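Flat Stock, Small Parts: Vlasta Halilović on Boards and Blocks

The first thing Vlasta Halilović checks on a sorting board is the seams. She runs a steel rule across each one at both ends and in the middle, then turns the board ninety degrees and does it again. Halilović has designed tabletop sets of shape blocks for Hokberg for 3 years, and before that she cut cabinet doors at Gondal.

"A door can be out by a little and the hinge takes it up," she says. "A cylinder standing on end has no hinge. If a plank sits proud of the next one, the part leans or it walks."

Her preference is for maple in a light finish. She has used beech and birch and has no strong complaint against either, but she finds that dark or strongly figured wood makes the colors harder to tell apart at the far side of a table. Grain should run the same way on every plank in a board. She rejects mixed stock at the supplier, a shop called Bostetti, before it is glued.

The set she calls Sirik went through 41 drawings. Most of the changes were to edge radius and surface texture. The early blocks were smooth, and people with dry hands dropped them.

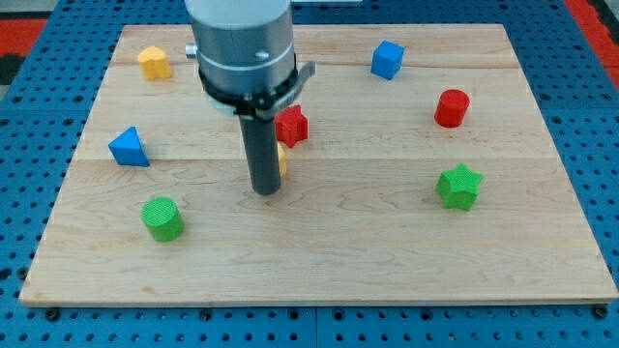

5 min read

Halilović settled on a fine crosshatch for the Sirik parts. Plastic blocks with a texture like the one on the yellow, blue and red pieces here give the fingers something to hold, she says, and they hide scuffs better than a polished face. The drawback is cleaning. Dust packs into the pattern, and a cloth only moves it around. She recommends a soft brush and lukewarm water, with no soap unless the parts have been handled with food.

On shape, she is less settled. The cube and the cylinder are in every set she has drawn. The star took the longest.

"Five points, and you have to decide how sharp," she says. "Too sharp and they chip. Too round and from the side it reads as a lump. I changed that radius more than any other number on the sheet."

A star is also slow to place upright, and she thinks it should be. She objects to sets in which every part can be put down the same way with the same grip.

Asked about table surfaces, she said she likes a perforated top under the board, with the holes on a regular grid. A stop or a bolt can go in close to the front edge and the board can be returned to the same position after it has been lifted for cleaning. She leaves a margin of open holes on the sides for the same purpose.

Color is specified by sample. Halilović keeps 2 reference chips of each, one in a drawer and one on the windowsill, and compares them every March. The red moves first. Yellow has given her no trouble so far.

Her next drawing is for a shallower board with the same footprint. The seam tolerance stays as it is.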